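Chapter 5
Steam

Lift the lid from a pot of steaming buns and the whole kitchen knows about it! There's the cloud, the sweet smell of warm dough, the fogged-up glasses of whoever leaned in too soon. Steaming is one of the oldest ways to cook, and to my mind it is still one of the most exciting, because so much goes on in such a small space. A little water, a basket with holes in it, a lid, and you have everything you need for this chapter.

We begin with buns. A plain wheat bun has no crust to hide behind, so it shows you exactly how the dough was treated. Keep a plate close to the steamer so that each bun has a short trip from basket to table.

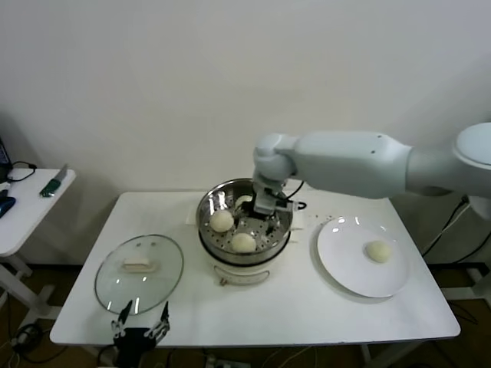

Murali Joseph
Instructor in Foods and Nutrition, Punddale

5.1 What the steam does

When water boils, it takes in a great deal of heat just to turn into vapor. That heat travels up with the steam, and when the steam meets a cooler bun it turns back into water and hands the heat over. The surface of the dough warms quickly, and the middle follows more slowly. Bubbles of gas in the dough swell, the starch takes up water and thickens, the proteins set, and a soft lump becomes a bun with a springy crumb (tear one open and look at it closely, it's lovely).

Notice how the basket is made. Its bottom is perforated with small holes, which let steam rise and let drops fall back. Leave gaps between the buns, for they grow as they cook, and two that touch will come out as one.

5.2 The lid

A lid keeps steam near the food. It also collects water, and those drops can fall on the buns and leave wet, shiny spots. Bakers in the Omby valley tie a cloth under the lid to catch them, a trick we will try in Exercise 14. When you take a lid off, tilt it away from you, let it drain, and find it a steady place to rest. Glass lids have one great advantage for students: you can watch! 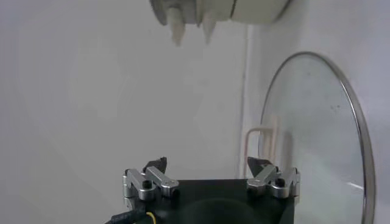

Fig. 5.2 Round glass pot lid with a steel rim, leaning against the wall.

Before you go on, look over the words condense, vapor and perforated in the list at the back of the book. You will need all three for the first kitchen session, where the class makes one batch of dough, divides it in half, and steams the second half after a rest of 30 minutes.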